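**Moving from textbook to real classical Chinese: what edition did you start with?**

**iloritz**

I finished my second classical Chinese textbook in August and have been stuck since then. In the textbook every passage is ten lines long and somebody has already picked out the hard words. When I open an actual text I last half a page. My card deck is at 3245 cards, so I don't think plain vocabulary is the main problem. It's more that I can't tell where one clause stops being background and the next one starts being the point.

My modern Chinese is decent. I can read a newspaper with a dictionary now and then. So I'm looking at mainland editions with notes in modern Chinese, in simplified characters if possible.

What I want to know:

- Do you read the notes first, the text first, or both together?
- Is a full modern translation a help or a crutch?
- Short entries or one long argument?

I've been trying Guiguzi and Ji Yun side by side and getting nowhere with the first one.

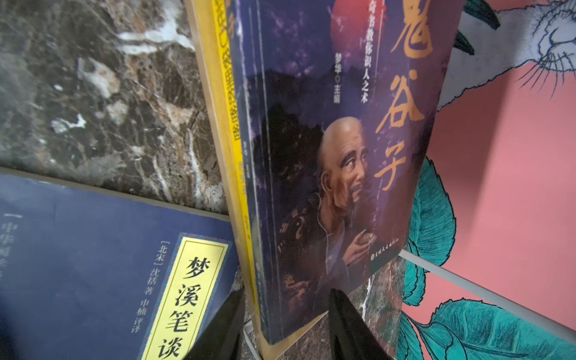 **Hamel**

Short entries, no question. Guiguzi is a bad second step. The sentences are short but the key terms are doing philosophical work, and every commentator reads them differently. You can know every character in a line and still not know what it says. Leave it for a couple of years.

Anecdotes are the right place. Someone is introduced, something happens, someone comments on it. If you lose the thread you can pick it up at the next entry.

**zustance**

I disagree with Hamel on this one. I started with argument texts and I'm glad. Parallel sentences teach you grammar faster than stories do, because the second half tells you how to parse the first half. Ghost stories are fun but you end up guessing from plot. I read 101 entries of one collection that way and then found out I'd been misreading 所 the whole time.

On the translation question: crutch. Cover it up.

**Hamel**

Misreading 所 is a you problem, zustance. You'd have misread it in Mencius too.

**zustance**

Probably, but I'd have noticed sooner.

**iloritz**

Thanks both. More detail on what I've been doing with the Ji Yun, since it's the one I keep going back to.
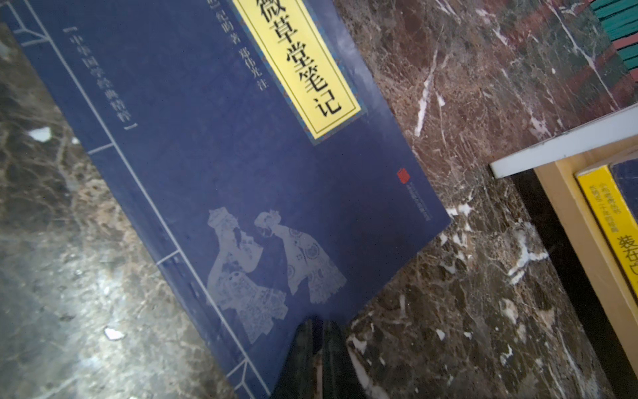 My routine is one entry a day, copied out by hand without punctuation, then punctuated by me, then checked. The copying takes longer than the reading but it's the only thing that has made me slow down. Official titles are what stop me most often, then place names, then people referred to by a courtesy name I've never seen. Zheng Weiguang is credited as annotator on the cover of mine, and I've been forcing myself not to look at a note until I've written down my own guess. Some days the guess is fine and some days it's embarrassing.

I keep a log. A typical entry takes me six passes before I'd be willing to translate it out loud to somebody.

**velden**

Six is too many. Two passes, write down what you don't get, move on. I did it your way for a year and knew a handful of entries by heart and nothing else. Volume matters more than people in this forum like to admit.

**iloritz**

Maybe. I tried going faster for a few weeks and felt like I was skimming. I'd reach the end of an entry and couldn't have said who was talking. Ji Yun often reports what someone else told him, and inside that there's another person speaking, and with no quotation marks in my copied version I lose track of it fast.
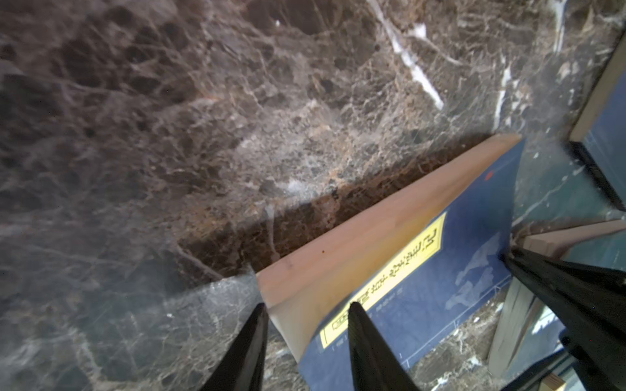

Velden: that's a reason to read more of them. The "so-and-so told me" opening comes up constantly, and after enough entries you stop noticing it. Keep the printed punctuation on for most of your reading and do the copying exercise once a week. You don't need to make every page hard.

**Hamel**

Agree with velden, which doesn't happen often.

I'd add one thing. Get the function words out of your general deck and into their own deck, with full sentences on the front. Mine has 1025 sentences now, all from things I'd read myself. Single-character cards for 之 or 而 are useless.

**zustance**

Sentence cards, yes. I'd still put some Mencius next to the stories. A page a week won't hurt anybody.

**iloritz**

OK, I'm going to change the plan. Johanna Holzer, who taught the evening class I took, said much the same as velden about volume, and I ignored her too. Starting tomorrow it's three entries a day with punctuation, notes allowed after the first read, and one copied entry a week. Guiguzi goes back on the shelf for now.
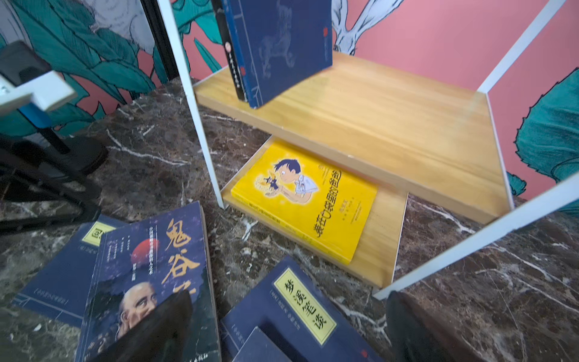 I'll also split the deck the way Hamel describes. That will take me a while — most of my cards have no source sentence, so I'll have to go back through my notebooks and find them.

zustance, which Mencius chapters would you start with? I've only read the King Hui of Liang opening, in the textbook.

**zustance**

Finish the rest of that one first. Then Gongsun Chou, part one. Skip around if you get bored.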